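15/11/2020

Open day at Kuster, writing this up while it's still fresh and before the coffee wears off. I was there from the first group to the last and my feet know it, but what a nice crowd! We had 173 people signed in at the door, against 70 at the April one, and plenty of them stayed well past their slot.

Setup was the same as in rehearsal: Edov arm on the bench, wrist camera feeding the big screen, plush toys on the white table. I had meant to use the Imex blocks as well, but the kids went straight for the soft toys and I let them have their way. Fluffy things are harder for us (the fingers sink in and the width reading drifts), so it made a better demo anyway, and I got to talk about grip force, a subject I can go on about far too long.

Numbers for the log: 200 pick attempts over the day, speed held at the visitor setting throughout. I restarted the controller once, just after lunch, and lost 7 minutes to it. The Climora people came by in the afternoon and asked very good questions about recalibrating after a bump. I promised to send them our checklist, so somebody please remind me if I forget.

What people liked best, old and young, was the wrist view. They would watch the arm for a moment and then turn to the screen and stay there, trying to work out which way was up. I should have had a printed card explaining the wide lens, as I must have given the same little speech all day long.
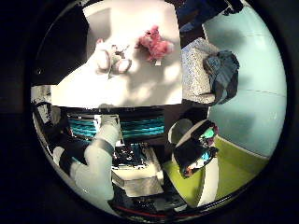
Wrist camera view, pink and white toys close together on the table.

Toys that close are still a worry for the planner. Try a wider spacing first, then the same pair again with the approach angle turned. Also to do: charge the spare tablet, order more sign-in sheets, copy the logs off the demo machine.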